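Guessing what the hands want

28 May 2020

I have spent most of this spring trying to get a computer to answer a question that any toddler can manage: what is that person going to pick up? The toddler has usually worked it out before the person has, and got there first. My model takes a good look at the table, thinks it over and tells me, with high confidence, that the person is about to pick up the table.

For anyone who hasn't had this explained to them at a party (sorry if you have), the project is called Dendaretti, it lives in a corner of the lab at Breltstead, and the idea is to teach a robot arm some manners. If an arm is going to share a kitchen or a living room with somebody, it would be nice if it kept out of the way of whatever they were reaching for. To do that it has to guess early. Guessing once the hand has closed on the thing is easy and no use to anyone.

So we work from head-height video of people doing ordinary household jobs, and we cut each clip just before a hand makes contact. The model sees the two seconds leading up to the cut and has to name the target. It was Fukuda, our older system, that started us on this. Fukuda drew a straight line out from the fingertips and picked the first object it met. You'd be surprised how far you can get with a straight line. Then you'd meet the flat-palm problem, and stop being surprised.

By flat palm I mean hands that are over the things and committed to none of them. The fingers are spread, the palms face down, and there's bread on one side, a glass of water in the middle and a green bottle lying down further along. Fukuda's line goes into the tabletop and out through the floor. The right hand is nearer the bottle, so the bottle is a sensible bet, but a sensible bet is all it is, and what I want from the model is for it to say so.
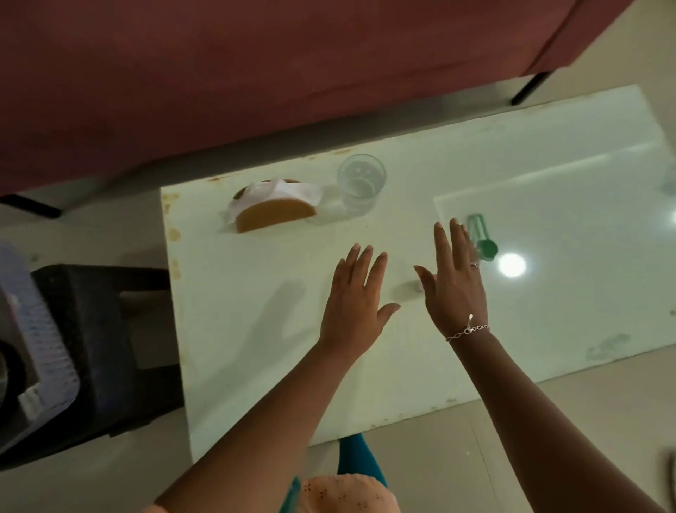 Letting it shrug

The change we made sounds too small to have taken as long as it did. The old version had to choose one object. The new one, Clusari, hands back a score for everything within reach, plus one extra score for "no target yet". We call that last one the shrug. It has a proper name in the write-up, which I'll spare you.

Teaching a model to shrug is harder than it sounds, because a shrug is never very wrong. The first version discovered this within an hour and shrugged at everything. Hand above a cup, shrug. Hand round the cup, shrug. I've had colleagues like that. We ended up charging it for shrugging, with the price going up as the cut gets closer, so it can dither at the start and has to make its mind up by the end.

Then there was the labelling. Two of us went through the clips separately, writing down what we thought the target was without seeing past the cut. I had assumed we'd agree nearly all the time. We did not. We argued about a sponge for most of an afternoon. In the end the arguments became the most useful thing we had, and any clip where we disagreed went into the training set with both our answers on it. If two grown adults with a combined surplus of education can't tell, the model is allowed not to know.

What came out

We held back 55 awkward clips for testing, all picked for being the kind that made us squint. Fukuda got the target right on 24 of them. Clusari did better, but I'm not putting its score here until we have rerun it, as I found a clip on Tidy Shelf (a folder, don't ask) that I think had sneaked into training as well. I would like to find out whether it was the only one before I start showing off.

What I will say is that the mistakes have changed. Fukuda's errors were spread about all over the place. Clusari's are nearly all in baskets. Put things on a table with a bit of space round them and it does respectably. Put them in a container, on top of each other, and it goes for whichever is biggest and shiniest, like a magpie with a research grant.

A steel kettle in a grey basket is about the worst thing I could show it. There are small bowls behind the kettle and a zip-lock bag draped over them, and the left hand has hold of the end of a narrow orange strip. The right hand is curled over the rim. Clusari's scores for that one, taken a little way back from the pinch, were kettle first, kettle handle second, and the strip so far down the list that I had to scroll.

The rim is the interesting bit for me. A hand on a rim might be holding the basket still, or moving it, or just having a rest. At the moment we've got one label for "target" and it has to cover all of that. I think the two hands need separate answers, with something like "support" allowed for the one that isn't fetching anything. That means relabelling. I have not yet mentioned this to the other labeller, and if you are reading this, hello.

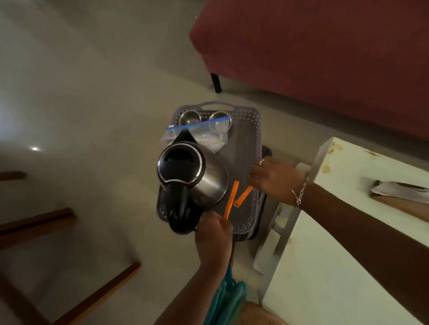 One comment on the last post asked why we don't simply track where people are looking, given that eyes tend to get to an object before fingers do. Fair point, and the commenter added that it would save us a lot of squabbling over sponges.

We did think about it. Head direction we more or less get for free, and it does go into the model. Proper eye tracking means extra kit and a calibration step, and people rummaging in a basket look at plenty of things they don't want. My own eyes go to the biscuits whatever my hands are up to. Still, I'd like to try it on the basket clips, where we're doing so badly that there isn't much to lose.

The other question in the comments was when any of this goes on the arm. July, if the relabelling behaves. It will be a slow arm, moving foam blocks - nothing breakable, and nothing of mine. The first test is simply whether it backs off when a person reaches towards its side of the table, and whether it manages to do that without backing into the wall. Before then I have a duplicate clip to track down and a new column to add to a very long spreadsheet.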